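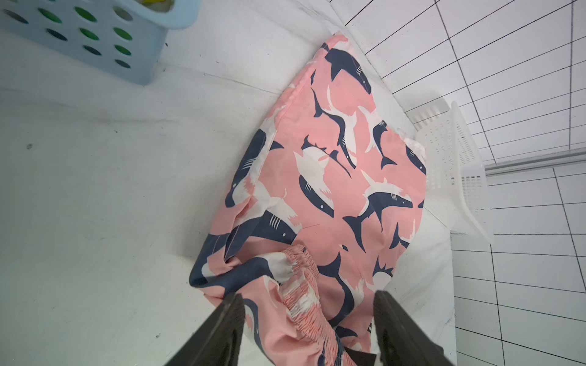

Margus Eglītis is of the opinion that a repeat should never be judged on paper. Paper is flat, he told me, and a person is not flat, and the animal which looks so proud in the middle of the sheet will finish its life under somebody's arm or inside a pocket. He would like every student of textile design to cut the first print in pieces and sew something simple from it before they are permitted to show it to a teacher.

I had come to Druvarov to learn about repeats. For people outside of the trade the word needs a small introduction. A repeat is the part of the pattern that is printed again and again along the cloth, left and right, up and down, so that the joins can't be found. If you take any shirt with flowers from your closet and look for one particular flower, then look for its twin, the distance between the two is the repeat. On a cheap tie it can be shorter than a thumb. On a curtain it can be as long as your arm, and this is why curtains are expensive to match at the seam.

Druvarov lies on a slow river, and it has printed cloth for longer than anybody has kept papers. The water was soft and good for washing out the gum. Now the water comes from the town pipe like everywhere, but the printers stayed. The biggest is Baran, in a long brick building behind the bus station, and across the yard from it is Feltside, a drawing studio with two rooms and one very large table. Feltside draws, Baran prints. They are separate firms and they send each other invoices, but they share a kitchen, and most of the arguments I heard were made there, with wet cups in hand.

The first argument was about direction. A pattern where all motifs stand upright is called one-way, and it is the enemy of the cutting room. The pieces of a garment must all be laid with their heads to the same side, otherwise the left leg of your pajamas will have trees and the right leg will have trees that hang from the sky. The cutter can't turn a piece around to fill a gap, so more cloth goes in the bin. A tossed pattern, where the motifs are thrown to all sides, forgives everything. Sharks that swim in many directions, for example, can be cut from the top or from the bottom and there is always one which is going the correct way.

So why does anybody draw one-way? I asked this to Ľubomír Jurčo, and he looked at me with some pity. He runs the preparation of screens at Baran and has looked at other people's drawings for 35 years.

"A tossed print is a soup," he said. "A good soup, I eat it too. But a house has a roof on the top. If you draw houses and you throw them, it is an earthquake."

He opened for me a drawer in the archive, to show what he meant. The archive of Baran has 959 patterns, each with a number, a strip of cloth, and a card where the colors are written in a hand that changes every few years. The earliest ones are nearly all small flowers on a dark ground, for headscarves. Then come stripes, then a period of fruit. There is a village with geese, very finely drawn, and on the card is written only "returned," without the reason. Jurčo believes the geese were too near to each other and made a white line across the cloth that you see only when you stand at the other side of the room.

This fault has a name in most languages. In the kitchen they call it "the road." You put your motifs carefully, each one has enough air, and you are satisfied. Then it is printed over several meters and suddenly a road appears, a diagonal or horizontal gap which the eye follows and can't stop following. The computer program shows you the pattern tiled, and this helps very much, but the screen is small and you sit close. At Feltside they still pin a long paper print on the wall of the corridor and walk past it for some days. Eglītis walks past it without his glasses. With glasses you see drawing, he explained, without glasses you see weight.

The classical medicine against the road is the half drop. Instead of putting the next block exactly beside the first, you slide it down by half of its height. The eye meets a step and loses the line. It is a very old trick and also used for wallpaper, and I have to confess that after I learned it I could not sit in my hotel breakfast room in peace. The wallpaper there was not a half drop. There were roads everywhere.

The second argument was about how many colors. Printing with screens means one screen for each color, and each screen costs money and each one can slip. The old headscarves have often four. Digital printing has no screens and it can put as many colors as you like, and Baran bought its first digital machine against the will of Jurčo. He has made peace with it, he says, but he has noticed what it does to the young designers. They don't choose anymore. A pattern arrives with 49 shades of green and when he reduces it to six, the designer can't find the difference, or finds it and prefers the six.

I saw this done. The drawing was a fern for Dimora, a maker of bed linen which orders from Baran every winter. On the monitor he joined one green to its neighbor, then another, and with each step the fern became less like a photograph and more like a fern. I don't know how to say this better. At seven greens it was alive. At five it started to look poor, and he went one step back. All this took about the time of one coffee, and he didn't speak during it.

The card for the fern was filled out by hand, like all the others, and dated 2/22/24. The whole order was late. Dimora had wanted it already in January, but had first asked for a blue ground, then for no blue, then for a blue "which is not so blue." Such requests are kept on a list taped inside a cupboard door in the studio. My favorite was "same, but more Sunday."

What makes a client happy is not so easy to learn, and here I must be careful to not give away trade secrets. Some rules everybody told me freely. Faces are difficult, also animal faces, when they look straight out. People don't like to be watched by their tablecloth. Food sells for kitchens and for children but never for sofas. Anything with a clock is dangerous, as customers write letters if all clocks show the same time and also if they don't. Red on white sells before the holidays and then it stops like somebody closed a door. Sea animals sell in summer, of course, but the studio has to draw them while there is snow on the yard, and Eglītis says he has never once been in the correct season for his work.

And the scale, always the scale. A motif the size of a coin is read as texture, it becomes almost a plain color from a distance. The size of a hand, it is read as a picture and people ask you about it. Between these two is a gray region where the motif is too large to be quiet and too small to be understood, and according to Eglītis half of all bad shirts live there. When a client can't decide, the studio prints the same drawing in three sizes and hangs them on three chairs. He advises to do this at home too, if you are buying fabric by the meter. Ask for a sample, hang it over the back of a chair, go away and cook something. When you come back in the room you will know before you have thought about it.

Before I left I asked to see the geese again. Jurčo put the strip on the light table and moved a paper mask over it, up and down, until he found where the block ended and the next one started. It was cut not straight but around the tail of one goose, then along a fence, then through the grass, so nothing was divided. He followed it with a pencil that didn't touch the cloth. He would have dropped it by a half, he said, and changed the fence. Then somebody called from the yard that the steamer was free, and he put number 2 of the geese, the brown version, back in the drawer and went down to see to the ferns.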